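Living with the two-armed robot: workshop tips from our bench

I've been at Pinbridge long enough to remember when sorting the small parts meant a stool, a lamp and a mug of tea. We sort returned toys and pocket tools for resale, and 3,324 of them went through our little unit last March, every one picked up by a person. Now a good share of that picking is being handed over to a robot with two arms, and I've been asked so often how we get on with it that I've written my tips down.

Start with the bench, whatever anyone tells you about software

Get the table right and half your grumbles go away. Ours is plain wood with a brick-print cloth behind it, and I was very snooty about that cloth when Catrin Vaughan brought it in (it reminded me of a pub). But a backdrop does keep the rest of the room out of view, and these days I'd miss it. Give it a good shake once a week, smooth the folds down with the flat of your hand and trim any loose threads with nail scissors. Don't iron it on the bench. I did, and there's still a mark on the underside of the wood.

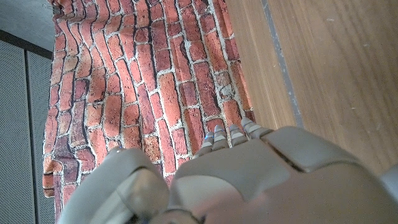 If your cloth won't stay put, a strip of double-sided carpet tape along the top does better than drawing pins, and you won't be hunting for pins on the floor afterwards. Peel it off slowly when you wash the cloth — cool wash, no softener, hang it up damp and the creases mostly drop out by themselves.

Tape your edges

Blue tape on the tabletop is the cheapest thing we've got and the most useful. Everyone, new or old, can see where the parts are meant to go and where a coffee is not. Replace it when the corners lift. Rub the old glue off with a drop of cooking oil on a rag, then a bit of washing-up liquid, then dry it properly before you lay the new piece. Neema Kioko uses a ruler for hers and I do mine by eye, and you can tell!

Mix up what you put out

My first week I set out nothing but toy cars, all in the same direction, like a car park. Very tidy and not much use to anyone. Customers' boxes don't come like that. Now I put down a few things that have nothing in common, some lying on their sides, and shift them about between goes. Things worth keeping in your odds-and-ends tin:

A pocket knife, always closed, and wiped over so it isn't greasy

A little metal car or two, the heavier the better

Something with wings or bits that stick out

A key ring, if you've the patience for it

Keep 5 or so spares of anything small, as they do roll away.

Sort out the cables before somebody else finds them with a foot

I'm the worst offender here. Leads breed under a table. Aleksi Kettunen came over from our Drivdale site with a bag of hook-and-loop ties and spent a whole afternoon on his knees, and within a fortnight I'd undone most of it plugging in a fan. So: tie the slack in a loose loop, label both ends, and leave enough give for the arms to reach the far corner. Pick up stray plastic bags while you're down there. Keep the power strip where you can get at the switch without leaning across the arms.

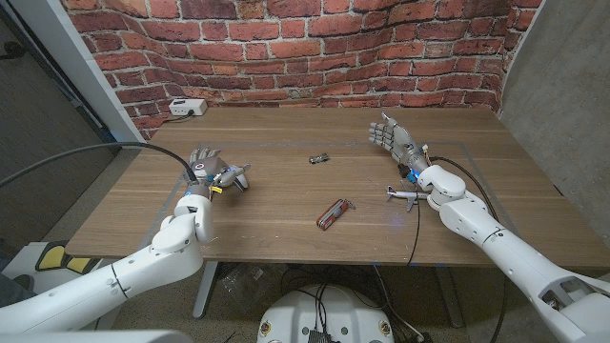 Clean hands, theirs and yours

A dry microfibre cloth on the outer casings, with the power off, is all I ever do. No sprays near the fingers. I wash my own hands before I touch the parts too, as hand cream gets on everything.

What it's done to our jobs

My wrists are better, I'll say that first. I used to go home and not be able to open a jar. On the other hand I stand more than I did, so ask for a proper mat, and ask before it starts to hurt. Bernice Kpodo has moved over to checking and pricing and loves it. Aba Quaye misses the chat round the sorting table, and so do I a bit, so three of us now take our break together on purpose and leave the arms switched off while we do.

Ask early who gets trained, and get it in writing. We were all given the same course here, and it made for a much nicer mood than the rumours did. And keep a notebook by the bench for what went wrong and when. Mine's a red one from the corner shop, and it's nearly full.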